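Clearing the Table: Frequently Asked Questions

Standis Home Notes, a page for people whose table is where everything lands. Questions come from readers, lightly trimmed. Answers come from Yoon-hee Geum, who has a table of her own and is in no position to judge.

Where do I even start with a table like this?

With the wrappers. They take no thought, and you can feel competent for a minute before the hard part.
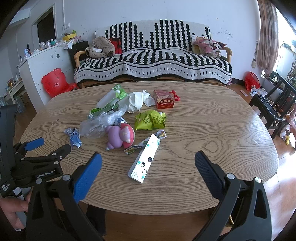
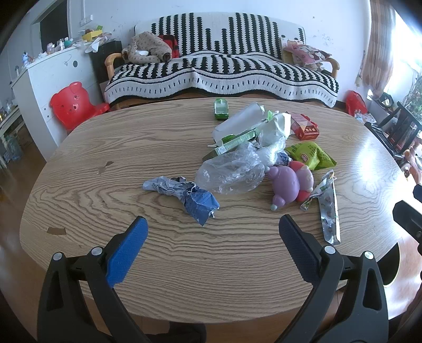 Wrappers, crumpled tissue and empty snack bags go first. Leave anything with a lid, a label or a face for the second pass.

Is the plastic bag trash or a trash bag?

It can be both, and in that order if you're quick. Shake it out, check for holes, and put the small stuff in it. Do not put it in the drawer with the 60 other bags. That drawer has stopped closing and you know it.

What about pills?

Pick up every blister pack before you sweep anything anywhere, and look at both sides. If there's medicine left in it, it goes back up high, in its box if the box still exists. Expired ones can go to a pharmacy that takes them back. An empty pack is trash, however long you've been keeping it to remember the name. Write the name down.

Do I have to flatten cartons?

Yes. Michalis Fragkou wrote in to say that his "flatten themselves eventually." They get partly crushed, Michalis, and then they sit there for a week taking up the same amount of room. Open both ends, press, done. Look inside first.

My kid's toys are always in the pile. Can I toss them?

You can try. I tossed a small plastic something in September and I'm still hearing about it. Toys go in one bowl off the table, and the owner sorts the bowl.

Cigarette boxes?

Open the box before you decide. If it's empty, it's trash. If it isn't, it belongs to someone who will come looking for it, and it should live well out of a child's reach in the meantime.

Can I just push it all to the far end?

Plenty of us have eaten many dinners that way – it's a seating plan, I suppose. But the far end fills up, and then you're eating on the sofa, and the throw needs washing.

The wood underneath has a stain and a chip. Now what?

Try a barely damp cloth on the stain, then a dry one, with the grain. Don't scrub. For a chipped edge on veneer, press down anything lifting with a little wood glue and leave it taped overnight. A missing piece can be filled with a wax stick close to the color. Dušan Radulović recommends a tablecloth.

How often should I do this?

Every night, says my mother. I manage it when company's coming.

Last updated Tue 24 July

Questions? Use the contact form | © Standis Home Notes | Back to top

We use cookies to remember your settings. Accept | Manage preferences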